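Acceptance

The unit had been sold to Zarkix as a bimanual assembly kit, two arms and a controller, with a clause on page 41 of the contract giving the buyer the right to refuse it. Svitlana Boiko had read page 41. She had also written most of it, before she left Bamell and began doing acceptance work on her own account.

The clause required the kit to handle "mixed rigid and non-rigid articles" without reprogramming. It did not say which articles. The choice was left to the inspector, and Svitlana chose children's blocks, a stick and a string. They were cheap, they came in colors that kept the notes short, and they could be replaced in any town that had a toy store.

Radymyr Stasiv had come from Seixas, the reseller, to run the controller. He asked whether the blocks were a standard test article.

"No," she said.

"Is there a standard test article?"

"Zarkix will be packing sewing kits and plumbing spares on the same bench. What would you suggest?"

He suggested nothing, and she started the log. The first section covered two-arm handling. An article was to be held by both grippers at once, and the controller was to report the load at each wrist. She had no interest in speed. Speed was in the brochure, and in her experience the brochure was usually right about speed. What she wanted was agreement between the arms. If one arm believed the article was two millimeters longer than the other arm did, the difference would be taken up by the article, and with a thin one that mattered.

She stood back from the bench while the arms had the rod between them, the blocks bunched in the left gripper, and wrote down the wrist loads as Radymyr read them out.
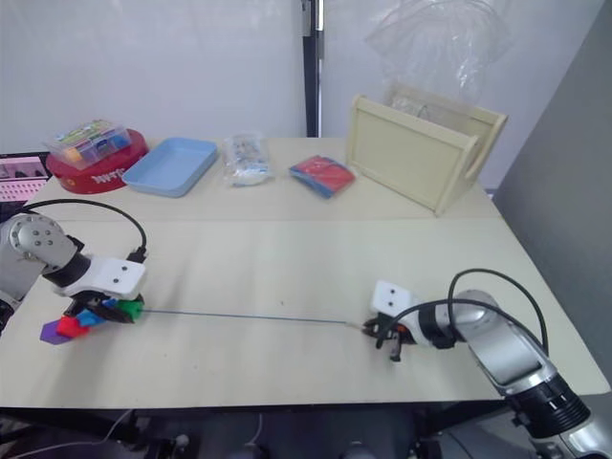 Matvii Nechyporuk wanted to know, over the speaker, why the two loads were being logged separately when the data sheet gave only a combined value. He had been on the call since nine in the morning and had not spoken until then.

"A combined value can be fine while both arms are wrong," Svitlana said.

There was a pause on the line. A keyboard could be heard.

"The buyer accepted the data sheet," he said.

"The buyer accepted the data sheet and page 41."

Radymyr read out the next pair of loads. They differed by more than she liked and less than the contract allowed. She wrote both down and put a small mark in the margin. It had no meaning in the acceptance procedure and she had never told anyone what it was for.

They stopped at noon. Radymyr ate a roll standing up and talked about Wamasum, whose kit had lost the tender. The Wamasum arms were heavier, he said, and the support line was answered by people who had built them. The Seixas support line was answered by a queue. He seemed to realize who he was talking to, and finished the roll.

"That won't go in the report," she said.

"I didn't say anything."

The second section was worse for the kit, as she had expected. A rigid article stays where the planner thinks it is. A string does not, and the kit's manual dealt with this in a single paragraph that advised the operator to "avoid slack where possible." She had read the paragraph several times, looking for an instruction in it. The software gave each grasp a confidence score, and on rigid articles the score was steady. On string it wandered.

She had Radymyr bring the grippers close together for the transfer check. The tolerance was 10 millimeters of approach without contact between the fingers. By then a red piece on a tan stick was in the right gripper, and the string lay out on the left side of the table with the purple block on it.
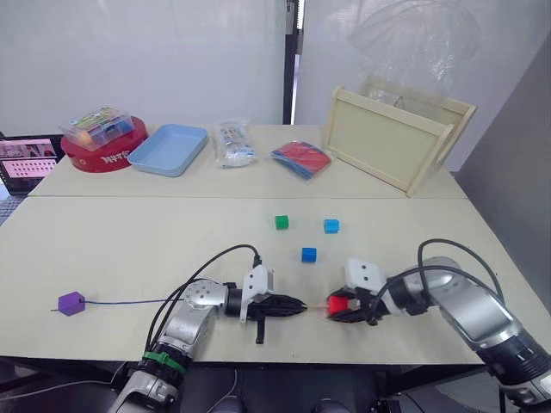

Woo-jin Chae asked if a low score on string would count as a failure or as a remark. The question was put politely, and the difference was worth the whole of the final payment.

"Who joined?" Svitlana said.

"Zarkix purchasing," said Radymyr, looking at the call window.

She considered the question. A failure sent the kit back to Seixas. A remark left it on the bench with a sentence attached, and she knew how long such sentences lasted. Three years earlier she had attached one to a palletizer, and it had been filed so well that the next inspector wrote it again.

"Page 41 says non-rigid," she said. "It doesn't say non-rigid with a good score. It says handle."

"So a remark," said Matvii.

"So I need to see it handle the string. Run 337 again, with slack."

Radymyr found the line in the program and changed one value. He looked at the string, then at her.

"How much slack?"

"As much as a person would leave."

He thought about that for a while, typed a number, deleted it, and typed a larger one. On the speaker neither of the other two said anything. Svitlana turned to a clean page and wrote the run number at the top, and beside it, before the arms had moved, the small mark.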